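We use cookies to improve your experience on this site. By continuing to browse you accept our cookie policy.

The Long Apprenticeship of the Kitchen Robot

17/04/2023
By Torben Vogler

The first thing they give you at Plallonent is a pair of gloves. They are tight across the knuckles and wired at the wrist, and when you close your fist inside them, a robot's fist closes too. You feel powerful for a minute or so. Then you try to put a vegetable in a box.

I spent most of an afternoon in February trying to do that. My right hand kept arriving a few inches short of where I thought I had sent it. My left hand, which I had forgotten about, drifted over the counter like a man looking for his glasses. Dörte Steinbach, who runs the teaching sessions, was kind about it. New operators usually throw away their first 100 attempts, she told me, and some throw away more.

The company's pitch is simple enough. Writing code for every small motion of a hand is slow and brittle, so let a person do the chore by remote control, record it, do it again, and let the software find the pattern. Plallonent calls its system Bratama. It says a new task can be taught in a working day.

I asked what counted as a task. The answer was clearing a cutting board. Not any board, either. For the session I sat in on, the whole thing took place inside a simulator, on a computer-drawn counter with a handful of computer-drawn groceries.
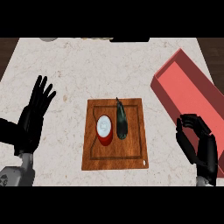 A simulated counter used for teaching, with a can and an eggplant on the board and an open box to the right.

There are good reasons to work this way. Simulated marble never needs wiping, and a simulated eggplant can be dropped all day. An operator can reset everything with a foot pedal, which I did so often that my calf hurt the next morning. By the end of that week the team had 1,167 recordings of the same chore, of which 700 were judged clean enough to train on.

Think about that number for a moment. Most children could be shown the job once, and would probably get bored the second time. Steinbach doesn't dispute this. "A child has had years of picking things up before you ask her to help in the kitchen," she said. "We are starting from nothing."

Fair enough, but the brochure doesn't say nothing. It says "teach it like you'd teach a friend." I have never taught a friend anything in a pair of wired gloves.

The harder question is what happens when the lesson leaves the screen. Plallonent ran a trial at Undside, a catering kitchen outside Halvorsen, with real arms and real food. The company gave me a success rate for the simulator and talked about it at length. For Undside it gave me a video, 22 seconds long, sped up. I asked twice for the trial figures and was told they were still being reviewed.

The cook who worked beside the machine was less guarded. She liked it, she said, and it was polite. She also moved the cans herself when the orders backed up.

None of this makes the method a fraud. I watched Steinbach run the chore in the gloves and she was lovely to watch, quick and sure, with none of my pawing. The skill in that room was hers. How much of it ends up in the software is what investors are paying to find out, and so far they are taking it mostly on trust.

Before I left I asked for one more try. I got the eggplant into the box. Steinbach checked the recording and marked it as unusable, as my thumb had gone through the wall on the way in.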